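Pokico定例会議　議事録

日時：2019年1月17日　午後1時30分開始
場所：Trullmont　3階小会議室
出席：企画、開発、サポート、デザイン、加盟店営業、経理
欠席：法務（議題3のため出席を依頼していたが、別件の会議が延びたとのこと。議題3は結論が出ていない）
記録：サポート

1．前回議事録の確認

前回議事録の「早急に対応する」という表現について、早急とはいつまでかと経理から質問があった。開発は「前回の時点では早急だった」と回答。該当箇所は「対応する」に改めて承認した。

2．電子レシートの文字化け

加盟店のパン店Liepiņaから、Pokicoで支払った客の電子レシートに店名が正しく出ないとの申告が続いている。「ņ」の部分が、端末により空白、疑問符、または四角になる。サポートに届いた問い合わせは今月に入って33件。うち数件は店名の件ではなく、四角は何の記号かという純粋な質問だった。

開発の説明によれば、アプリ本体は正しく表示できている。崩れるのは、レシートのデータをSoltexの配信システムに渡し、メールの件名に組み込まれる段階である。Soltexに照会したところ、仕様書どおりに動作しているとの回答を得た。仕様書を確認すると、たしかに文字化けする仕様になっていた。

加盟店営業から、店名を「Liepina」で登録し直してもらえば今日にも片づくのではないかとの意見。デザインは、店の看板も紙袋も「ņ」であり、決済会社の都合で他人の店の綴りを変えるのは気が進まないと述べた。加盟店営業は、実は先週すでに打診して断られていると補足した。先に言ってほしかったという発言が複数あった。

決定事項
・件名からは店名を外し、「お支払いのお知らせ」に統一する。店名は本文に記載する。
・開発は本文側の文字コードを確認し、次回報告する。
・加盟店営業はLiepiņaに経過を説明する。手土産は不要。先方はパン店である。

3．残高の有効期限の表示

最後に使ってから一定期間が過ぎると残高が失効する旨は、利用規約には書いてある。アプリの画面には書いていない。企画はこれを「画面をすっきりさせた結果」と説明し、サポートはこれを「電話が鳴る理由」と説明した。

企画から、チャージ画面の下部に小さく期限を出す案の提示。文字の大きさについてデザインに尋ねたところ、読める大きさであるとの回答。誰にとって読めるのかを全員の端末で試した結果、経理と加盟店営業が読めなかった。経理は眼鏡を替えたばかりである。

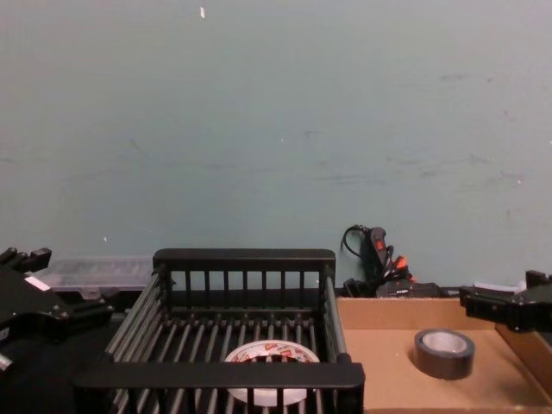
そのうえで、文字を一段大きくすると、今度は「チャージする」のボタンが画面の外に出ることが分かった。期限はよく読めるが入金ができない画面となり、開発から、失効する残高がそもそも生じないという意味では最も安全との評価があった。採用は見送った。

代案として、失効が近づいた利用者にだけ通知を送る方式を検討した。送る時期と回数は法務の確認が必要なため、本日は決めない。あわせて、通知文の初稿（企画作成、700字）を回覧した。通知として端末に表示されるのは冒頭の数行に限られ、初稿では季節の挨拶が終わるあたりまでとなる。

決定事項
・通知文は企画が書き直す。挨拶は入れない。
・期限の日付を一行目に置く。
・法務の出席できる日に本件のみで短い打ち合わせを行う。日程調整は企画。

4．少額決済の暗証番号の省略

2,000円以下の支払いで暗証番号の入力を省く件。試験店舗では会計が速くなったと好評で、レジの列も短くなったとの報告があった。一方、サポートには「何も押していないのに払えてしまった」との声が届いている。便利になったという報告と同じことを言っているのだが、受け取る側の気分はだいぶ違うようである。

開発から、省略の有無を利用者が選べる設定はすでに実装済みとの発言。どこにあるのかとの質問に対し、「設定」の中の「その他」の中の「詳細」の中であると回答があった。会議中に全員で探し、最初に見つけたのはデザインだったが、その階層を作ったのもデザインである。

経理からは、連続して少額の支払いがあった場合の扱いを確認したいとの要望があった。現状、続けて使われても暗証番号は求められない。端末を落とした場合を考えると落ち着かない、という点で全員の意見が一致した。本日の会議で全員の意見が一致したのはこの一度である。

決定事項
・設定項目を「支払い」の直下へ移す。
・初回の省略時に、省略したことを画面で知らせる。
・連続利用時に暗証番号を求める条件を、開発が二案作って次回提出する。
・本番への適用は4月とする。試験店舗は現状のまま継続。

5．着信音ならぬ支払い音

支払い完了時の音について、新しい候補をデザインが再生した。現行の音は、隣のレジのエラー音と似ているとかねて指摘されている。支払いが成功するたびに店員が謝る店があるらしい。

候補Aは明るいが長く、鳴り終わるころには客が店を出ている。候補Bは短いが、会議室の内線電話とほぼ同じ音で、再生中に加盟店営業が受話器を取った。候補Cは静かで感じがよい。静かすぎて、空調を止めるまで誰も再生に気づかなかった。

決定事項
・候補Cの音量を上げたものを作り直す。
・次回は店頭に近い騒音の中で聞き比べる。騒音は各自の努力によらず、録音を用意する。
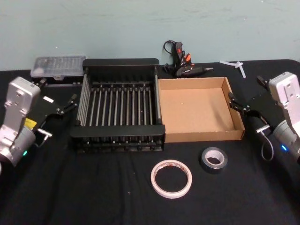

作業台と左側のロボットアーム。奥は淡い青緑色の壁

6．加盟店向けステッカー

レジ横に貼る「Pokico使えます」のステッカーの在庫が残り50枚となった。増刷にあたり、ロゴの色を現行のものに合わせるかどうかを協議した。店頭にはすでに三代のロゴが混在しており、最も古いものは終了したサービスの名称を併記している。剥がしてほしいと依頼した店からは、きれいに剥がれないので上から貼ったとの返事があり、結果として厚みのある表示になっているという。

加盟店営業は、次の版では糊を弱くしてほしいと要望。経理は、糊が弱いと剥がれて追加の発注が増えるのではないかと懸念を示した。強さの異なる糊の見積もりを取ることとし、当面は在庫を新規加盟店のみに回す。

なお、裏面の問い合わせ先が旧番号のままであるとの指摘がサポートからあった。貼ったあとは見えない面なので実害は少ない、という意見は記録のみにとどめる。

決定事項
・増刷分は現行ロゴ、新番号とする。
・加盟店営業が見積もりを二種類取る。

7．その他

・Soltexとの月次の電話会議は、先方の希望により時間を朝に変更する。当方の希望は聞かれていない。
・サポート受付時間の案内がウェブとアプリで食い違っている。ウェブが正しい。アプリを直すまでの間、アプリを見て電話をかけてきた方にはその旨を留守番電話でお知らせしている。
・会議室の予約は終了後に解除すること。先週、誰も使っていない会議室が終日満室であった。
・議事録の文体について、もう少し事務的に書けないかとの意見が経理からあった。記録担当の交代を提案したところ、現状維持となった。

次回までの宿題（再掲）
開発：本文の文字コード確認、連続利用時の条件二案
企画：通知文の書き直し、法務との日程調整
デザイン：設定項目の移動、候補Cの再作成、騒音の録音
加盟店営業：Liepiņaへの説明、ステッカーの見積もり
経理：特になし（本人は不満の様子）

次回日程は法務の都合を確認して別途連絡。午後3時10分閉会。予定より40分超過。

お問い合わせ：Trullmont Pokico事務局　｜　© 2019 Trullmont　｜　ページの先頭へ戻る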